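The Kirnville Gauge

Fiction, 2021-02-24 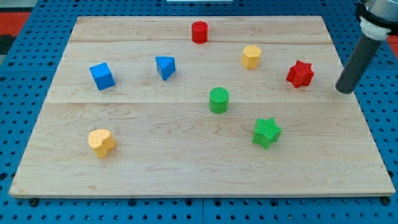 1. Station

The river gauge at Kirnville stood on the left bank, 200 meters below the road bridge. It consisted of a stilling well, a float, a counterweight and a chart recorder in a steel shelter. The recorder had been serviced every July. The observer walked down each morning, read the staff plate, compared it with the pen, and wrote both numbers in the log. The two numbers were allowed to differ by 2 centimeters. Anything more had to be reported to the district office in Kollton.

She had held the post for 18 years. The log for that period filled a shelf and a half.

2. The discrepancy

On the morning in question the staff plate read 1135 millimeters. The pen read 1094. She tapped the shelter, waited, and read both again. The numbers had not changed.

She checked the usual causes in the order given in the manual. The intake pipe was clear. The float rode level. The tape had not slipped on its wheel, and the clock agreed with her watch. She flushed the well with two buckets of river water and let it settle. The level inside came back to where it had been, 41 millimeters low.

She entered this in the log and drove home to use the telephone.

3. Kollton

The duty engineer asked whether she had cleaned the intake. She said she had. He asked whether she had read the plate correctly. She said she had read it twice. He said the station was due for replacement in any case. An Odumum sensor would be bolted to the bridge, with a battery and a modem, and would send a reading every quarter of an hour. There would be no further need for a paper log.

She asked what should be done about the 41 millimeters.

He said to note it. She said she had noted it.

4. Datum

The manual had a further step, in an appendix that was seldom used. If all internal checks passed, the observer was to run a line of levels from the benchmark to the plate and to the well.

The benchmark was a brass bolt in the wall of the Christodoulou mill. The mill had been shut since before she took the post. She borrowed a level and staff from the road depot, set up on the towpath, and worked down to the river in four setups, then back again. The closing error was 1 millimeter. The plate was where it should be. The well was not. The concrete had gone down on the river side, and the recorder had gone with it.

She got out the old charts and laid them on the kitchen floor. The difference had been there for years. It had grown by a millimeter or two at a time, and each summer the technician had set the pen to match the plate and left no remark. He had skipped the last visit.

5. Correction

It took her most of a month to work back through the record. She applied no changes to the charts. She ruled a new column in the log, to the right of the remarks, and wrote in each technician's adjustment where she could find the step in the ink. Where she could not find it she wrote a dash.

The river during this time rose, went over the lower path, and dropped again. She read the plate each morning — the pen had been stopped on instructions from Kollton — and entered one number in place of two.

6. Handover

Two men came with a truck and a ladder and fixed the sensor under the bridge. They were finished before noon. One of them asked whether she wanted the recorder. She said she would take the float.

She read the plate a last time and signed the page. Then she walked up to the bridge, where a small green light came on once every fifteen minutes, and waited for it to come on again.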